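2. Januar 2025

Tischplatte, Stand nach der Pause

Platte lag über die Feiertage unangetastet, Heizung auf Absenkung. Heute früh zuerst mit der langen Leiste quer drüber, an der Fensterseite und an der Wandseite. Kein Spalt, durch den ich ein Blatt Papier bekommen hätte. Das freut mich, beweist aber wenig: geschüsselt hat sich die alte Platte auch erst im Juni, als es draußen schwül wurde. Vor dem Sommer sage ich zu dem Thema gar nichts.

Länge an der Vorderkante wieder 1.330 mm, also wie notiert. Breite habe ich nicht gemessen, Bandmaß war verliehen. Nachholen.

Zum Öl. Wir haben Siltach genommen, weil es da war und weil auf der Dose steht, es sei nach einem Tag belastbar. Daran glaube ich weiterhin nicht. Auf dem Reststück roch es nach einem Tag noch kräftig, und mit dem Fingernagel kam man in die Oberfläche hinein. Nach fünf Tagen ging das nicht mehr. Verbraucht wurden etwa 32 Gramm für den ersten Auftrag, für den zweiten deutlich weniger, da habe ich leider nicht mehr gewogen. Die Angabe zur Ergiebigkeit kann ich deshalb weder bestätigen noch bestreiten. Sie kommt mir großzügig vor.

Das zweite Reststück hat Jikance bekommen, gleiche Körnung, gleicher Lappen. Farblich sehe ich im Kunstlicht keinen Unterschied. Bei Tageslicht ist Jikance vielleicht eine Spur gelber, vielleicht bilde ich mir das auch ein, ich wusste ja, welches Stück welches ist. Müsste jemand anders anschauen, ohne dass es draufsteht.

Fleckenprobe auf den Reststücken: Kaffee, Leinöl, feuchtes Glas über Nacht. Kaffee ging bei beiden ab. Vom Glas ist bei Siltach ein Ring geblieben, matt, im Streiflicht gut zu finden. Im Prospekt heißt das "wohnfertig geschützt". Na ja. Nachgeölt und poliert, Ring schwächer, aber noch da.

Was ich nicht geprüft habe und was bei uns am ehesten passiert: Fett und Salz aus Knabberzeug. Auf der Platte liegen ständig Tütchen herum, auch verschlossene, und irgendwann ist eines offen. Auf rohem Holz gibt das dunkle Tupfen, die man nur noch wegschleifen kann. Ob zwei dünne Aufträge da reichen, weiß ich nicht. Behauptet wird es. Ich würde es lieber am Reststück sehen: ein paar Krümel unter eine Schale legen, ein Gewicht darauf, über Nacht stehen lassen.

Maserung gefällt mir dagegen besser als erwartet. Ich war gegen das helle Holz, weil man darauf jeden Strich vom Bleistift sieht - stimmt auch, nur stört es im Alltag weniger, als ich dachte. Die Streifen laufen schön durch, mal cremig, mal etwas dunkler, und ein knallbuntes Tütchen in Orange und Gelb findet man darauf jedenfalls sofort wieder. Auf der alten dunklen Platte hat man sogar Schrauben gesucht.
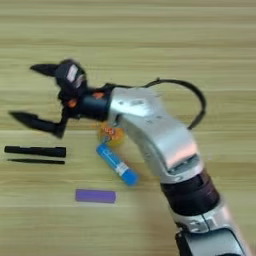
Hugo Salcedo hält die Fleckenprobe für überflüssig: eine Arbeitsplatte dürfe Flecken haben, und wer sie schonen wolle, solle eine Unterlage kaufen. Außerdem sei der Ring vom Glas kein Fehler des Öls, ich hätte das Reststück zu früh nass gemacht.

Kann sein. Auf dem Reststück steht mein Datum mit Bleistift, es war am Tag nach dem zweiten Auftrag. Nur hat der Hersteller genau diesen Zeitpunkt versprochen, also darf ich ihn auch prüfen. Wiederhole das mit einem frischen Stück und warte diesmal länger. Bleibt der Ring dann aus, nehme ich den Satz oben zurück und ändere die Notiz auf der Dose.

Eine Unterlage will ich vorläufig nicht. Darunter sammelt sich alles, und man merkt es erst, wenn man sie hochnimmt. Die Matte von Bugti hatten wir auf der alten Platte, die hat an den Ecken geklebt und beim Abziehen Finish mitgenommen.

Offen:
- Breite messen
- Fettprobe am Reststück, beide Öle
- Glasprobe Siltach wiederholen
- Unterseite: hat die überhaupt jemand geölt? Im Heft steht nichts, fühlt sich rau an. Wenn nicht, wundert mich im Sommer nichts mehr.

Kontakt | Impressum | © Werkstatt Flostport | Nach oben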